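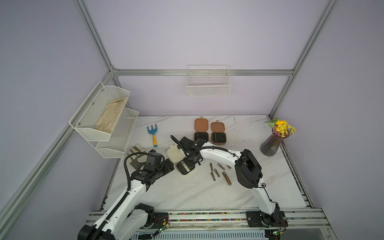
Sorken Season Two Review: Sylvie Dufour Gets the Part She Deserved

I went into the new season of Sorken a little nervous, and I came out the other side at two in the morning with cold tea and no regrets. It's so good! The first season had charm but wandered all over the place (the ferry subplot, anyone?), and this one gets going in the opening minutes and keeps moving.

Sylvie Dufour plays Lilby, the lawyer who comes home to sell her father's hotel and ends up running it. She was funny last time. Now she gets to be furious as well, and the kitchen argument with Jaxon Leclerc in episode three is the best thing either of them has done on TV - I rewound it twice.

Olga Meireles joins as the sister everyone thought was in Lisbon, and she walks off with every scene she's in. Her coats alone deserve a spin-off. Diệp Thái directs the last two episodes and lets the camera sit still for once, which suits the wedding dinner perfectly.

Any complaints? Ksawery Walczak is stuck on the phone for most of his screen time, and the hospital story in episode five drags a bit. The music is also very loud under the quiet talks - I had subtitles on by the halfway point.

Still, each episode runs under 30 minutes, so it's an easy weekend watch, and you can skip season one if you read a recap first. Stay through the credits of the finale. Room 418 finally gets opened, and I have been texting my cousin theories ever since.

Rating: four and a half stars out of five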